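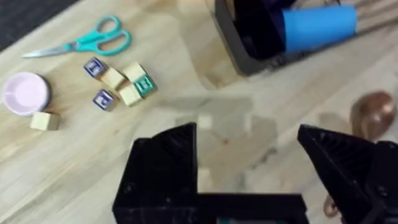

*wrist cam, distractors out*

**gripperproblems** wrote:

Posting our clutter result before I talk myself out of it. Two arms, wooden table, spoon-picking policy trained on the Stallola demos. We left the target alone and changed only the junk nearby: alphabet blocks, scissors, dishes. With the junk pushed to the back of the table, success barely moved. With a block anywhere near the handle, the policy developed opinions.

Method is dull on purpose. 12 layouts, three trials each, same start pose for both arms. No retuning between layouts, though I was tempted, and my cursor did hover.

**telent_refugee** wrote:

Three trials per layout is a rumor. I ran the Adomaitis protocol at my last job and we didn't believe anything until the third week, at which point we believed the opposite.

Also, is it the blocks or the shadows? Overhead light plus two arms means your policy is looking at a moving gray blob the whole time.

**gripperproblems** wrote:

Fair on the trials. On shadows, I went back through the fixed camera view with both grippers open at the near edge.

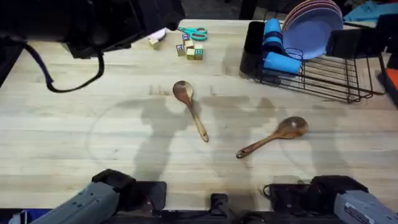 The shadow from the right arm falls under and around one spoon. The other arm's reaches toward the other spoon. So every layout has shadow in it, clutter or no clutter, and I can't say it explains the difference between layouts. I also can't say it doesn't. I'd love a diffuse light. I'd also love a budget.

**mostly_calibrated** wrote:

Disagree with telent_refugee, which is becoming a hobby. If the shadow is in every layout, it's a constant nuisance, and the comparison between layouts still means something. What bothers me more is the wrist cameras. Gresance reads both wrist views at full weight, and at wrist height a block is enormous. Have you tried masking one?

**telent_refugee** wrote:

It's constant until the arms move. They do move, I assume.

**gripperproblems** wrote:

They move. Some of them even move toward the spoon.

Masking is a good idea. I have 2 masking runs from before I fixed the seed, so please don't quote them, but blanking the left wrist made the clutter effect smaller and the grasping worse. Make of that what you like. The left view takes in a lot besides the table, office chairs included.

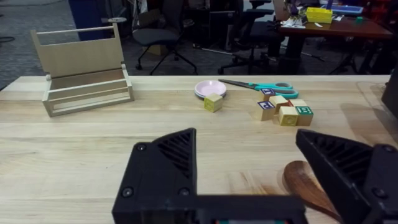
### Plan for the rerun

- More trials per layout, enough that telent_refugee calls it gossip
- Left wrist masked, right wrist masked, both masked, as separate conditions
- Blocks swapped for plain cubes, to see if the letters matter
- Hang something over the light

**mostly_calibrated** wrote:

Do the masking first. The plain cubes can wait until October.

**telent_refugee** wrote:

Do the light first. It costs one bedsheet.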